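Stondton Garment Handling Station: Set-Up Guide
Section 4. Planning and Budgeting a Hand-Held Collection Station

4.1 Before you order

Complete this section before any purchase request is raised. The quantities here apply to one station with one operator. For a second station, repeat the worksheet from the beginning. Do not double the totals, as the table, the backdrop and the spares are priced on separate lines.

The station is planned around the cloth it will handle. Denim is the reference load for the Stondton station. It is heavy, it has thick seams, and it wears finger pads faster than shirting or knitwear. A station budgeted for denim will also cover lighter garments.
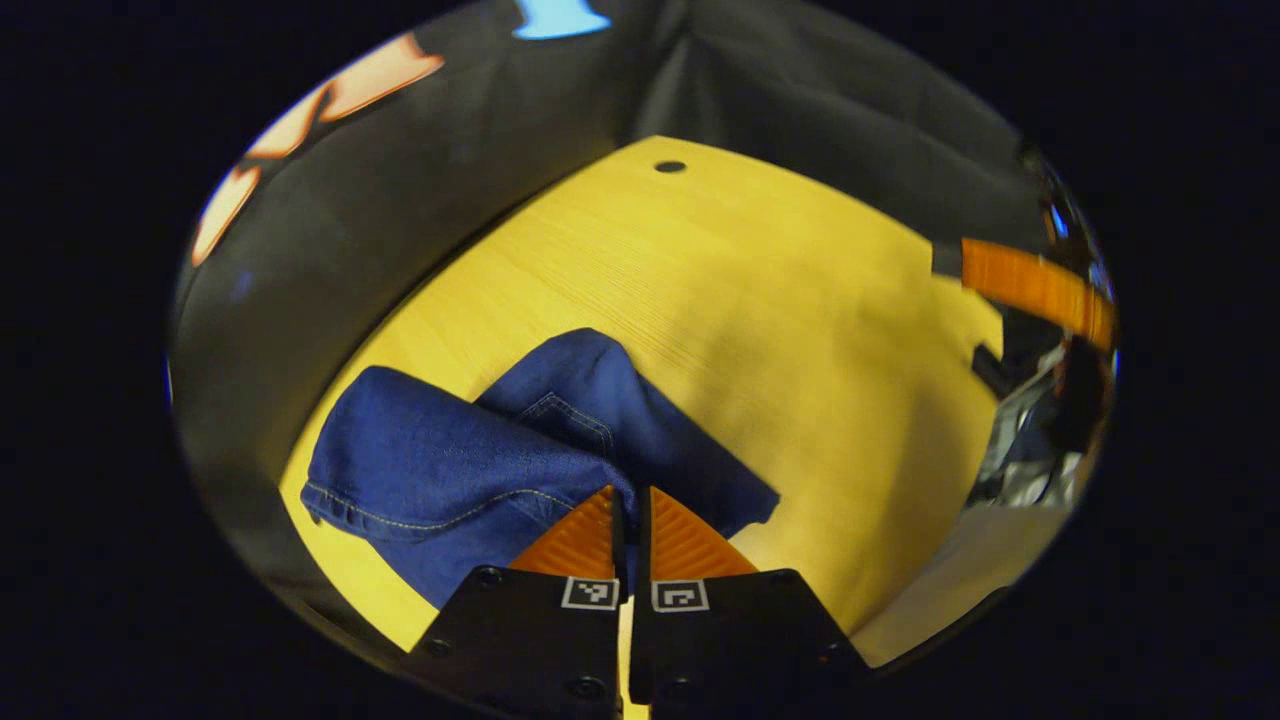
Figure 4-1. Finger pads against folded denim near a back pocket.

4.2 Gripper and finger parts

1. Enter one hand-held gripper per operator on line A.
2. Enter finger pads on line B. Pads are sold in pairs. Order 4 pairs for the first collection period.
3. Enter printed markers on line C. Each finger carries one marker. Order spare markers with the pads so that both can be changed at the same service.
4. Enter finger screws on line D. Use only the screws listed for your gripper model.
5. Check that the supplier quotes pads and finger plates as separate items. Some quotes list the finger as one assembly, and a worn pad then means buying the whole finger.

Note: Plan pad inspection every 1,000 grasps. If your sessions include hems, waistbands and pockets, enter the labor for this inspection on line K.

CAUTION: Do not substitute pads from another model. A different pad height changes the closing point, and earlier recordings may no longer match new ones.

4.3 Table and backdrop

1. Measure the largest garment laid flat. The tabletop must hold it with space left for the operator's hand on the near side.
2. Choose a plain top in a color that contrasts with the garments. A pale top suits dark denim.
3. Enter the backdrop cloth on line F. Allow enough width for the cloth to hang past both sides of the table.
4. Enter clips or pins for the cloth on line G.
5. Plan shelf space for cables, packing and tools. Enter it on line H even if existing shelving will be used, and mark the price as zero.
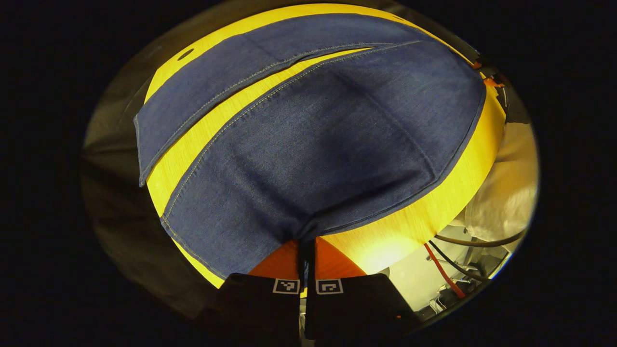
Figure 4-2. Denim gathered between the fingers, with cables beyond the table at right.

Note: Cable routing is often left out of the first budget. Include cable ties, one floor cover and one under-table tray on line J.

CAUTION: Keep cables clear of the operator's feet and of the path of the gripper hand. Switch off the supply before moving any cable.

4.4 Worked budget

The Stustden site used the following figures for one station, in dollars, before tax.

Gripper, pads, markers and screws (lines A to D): 2,043
Table, backdrop, clips, shelving and cable parts (lines F to J): 478
Total: 2,521

Line E is reserved for a second gripper and was left blank. Labor (line K) is charged to the operating budget and is not part of the total.

4.5 Garment stock

Garments are a running cost. Enter them on line L of the operating sheet.

1. List each garment type to be handled.
2. For each type, choose sizes that fit the tabletop measured in 4.3.
3. Include garments with different pockets, seams and labels.
4. Set aside one garment of each type for checks after service. Do not use it in normal sessions.

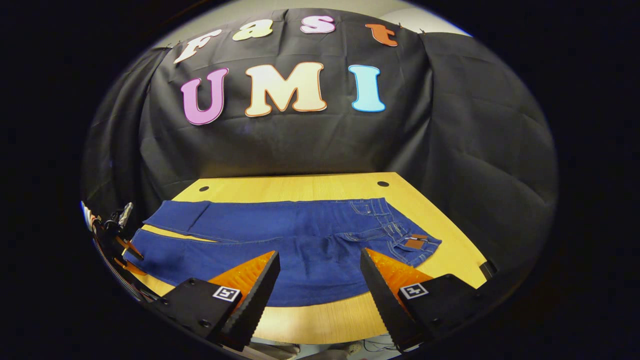 Store the check garments flat and label the storage bag with the line number. Replace a check garment when its seams or hems begin to come apart, and record the change on the station log.

4.6 Approval

Send the completed worksheet to the Deligiannis purchasing desk with the supplier quotes attached. Orders placed through Astia need the station number on every page. Allow for delivery of the pads before booking operator time. When the order is confirmed, go to Section 5, Unpacking and Assembly.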